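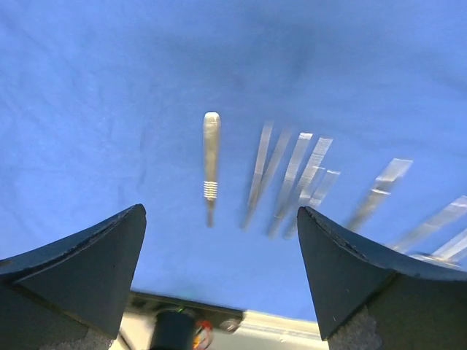
Week 4: What a petition can and can't do

By Jailson Miranda
June
Local Politics evening course, handout 4

I love teaching this week, because petitions are the part of local politics nearly everyone has touched (you've signed one, even if you can't remember what it was for) and yet hardly anyone has followed one all the way through the building. So tonight we follow one all the way through!

Our case is the Cirnow bus petition. Brevar council planned to stop paying for the evening service between Cirnow and Rangel. A paper petition went round the shops and an online one went up in the same week, and together they came in at 3,149 names. Please read the two covering letters in your pack before we start. They ask for different things, and that matters a great deal later on.

1. Getting through the door

Every council that takes petitions will have its own rules, so always look up the scheme for the place you're studying. Brevar's says a petition must state what it wants the council to do, must carry a name and address for each signer, and must come from people who live, work or study in the area. After checking, the Cirnow total fell to 2,337. People were furious, and you can see why, but look at what was struck out: people who had signed both versions, names with no address, and a good many visitors to Gosumden market.

Questions for pairs:
- Should someone who only shops in a town get a say in its buses?
- Who ought to do the checking, and should the lead petitioner be allowed to watch?

2. Thresholds

Brevar has two. With 150 valid names you get a written reply from the officer in charge. At 2,000 you get a debate at full council. Cirnow cleared the higher bar with room to spare, and this is where it gets really interesting, because a debate is a slot on an agenda and very little more. The lead petitioner had five minutes to speak. Councillors had fifteen between them.

Do read the minutes for this item, even though minutes are dry. Notice how many councillors start by praising the petitioners and then say nothing at all about how they'll vote - I counted it as a class exercise last year and we ran out of fingers. 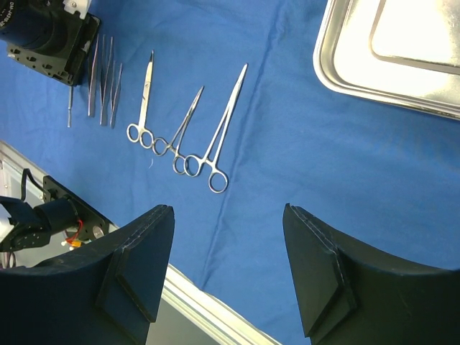

The other thing to notice is the wording of the motion. The paper petition asked the council to "keep the evening bus". The online one asked it to "review the decision". Guess which one was put to the vote! A review is far easier to agree to, and it passed without a single voice against. Whether you call that a win depends on what you thought you were signing.

3. After the vote

The review took four months. It used a survey handed out on the buses themselves, with 360 forms returned, and the final report quotes the survey far more often than the petition. I'd like us to spend a good twenty minutes on this. A petition tells councillors how many people care. A survey can tell them who travels, when, and where they'd otherwise be stuck, and transport officers love that sort of detail.

In the end the last bus was kept and the one before it was dropped. Jouko Oksanen, who drafted the online version, is joining us at 7.30 to talk about how that felt, so come with questions. He's very good on the mistakes.

For next week

Find a petition scheme from any council other than Brevar. Bring one page on its thresholds, who may sign, and what happens if the petition is turned down. If you can't find the last of these, write down where you looked - that's a finding too.

Bring your pack again, we'll need the second covering letter.

4 comments | 11 shares

Recent handouts
Week 3: Who sets the agenda?
Week 2: Officers and councillors
Week 1: Parish, district, county
Reading list and room details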